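Call for participants: people who do chores, wanted to judge machines that claim to

Household Tasks Trial, Prekcombe

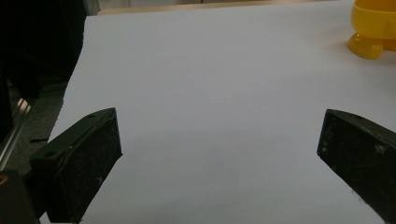
We are looking for 38 people who cook, wash up, fold, sweep, stack or pack, at home or for a wage, to spend two sessions with us watching machines try the same jobs. You will do each task yourself first, at your normal speed. Then you will watch the machine have a go, and mark it.

You should know where we stand. The people running this trial do not think a robot is ready to do your washing up. We have read the brochures and watched the films, and a good many of the films are speeded up. One maker's clip of a shirt being folded leaves out how the shirt got on to the table. We would like to be proved wrong, but we want it done by people who know what a clean pan looks like and who have no shares in the outcome.

What you will be asked to do

Tasks are short and dull. Picking up a cup and putting it down somewhere else. Laying a sheet of paper flat. Pairing socks. Filling a shelf from a mixed crate. Wiping a table that has something sticky on it. There are 94 tasks on the full list and you will see only part of it, drawn by lot on the day.

For each one you fill in a single page: was it finished, would you have to do it again, and would you leave the room while it was going on? The last question matters most to us. A machine that needs watching has saved you very little.

Two systems are in the trial, Anex and Osagie. Both makers have agreed that staff may not step in once a task has started. If a thing is dropped, it stays dropped and is marked as dropped.

Who can apply

Anyone over 18 who does chores regularly. Shop, canteen, hotel and care workers are especially welcome, and so are people who are simply fed up with ironing. You don't need to know a thing about robots. If you work for a robot maker, or someone in your household does, please don't apply.

You will be on your feet for part of each session. Seats are available and we can adapt most tasks - tell us on the form what would help.

Pay and practical matters

Each session lasts half a day, with a break. You are paid the same whether your marks are kind or harsh, and travel within the county is refunded against tickets. Sessions are held at the Drernska building in Prekcombe, ground floor, step-free from the car park.

How to apply

Send a short note to Olga Aguiar, quoting reference 2172, saying which chores you do most and which you would gladly hand over. Questions about pay or access go to Dinesh Dewan. Forms can be collected from the front desk.

Closing date: 15th June. We reply to everyone, including those we can't place.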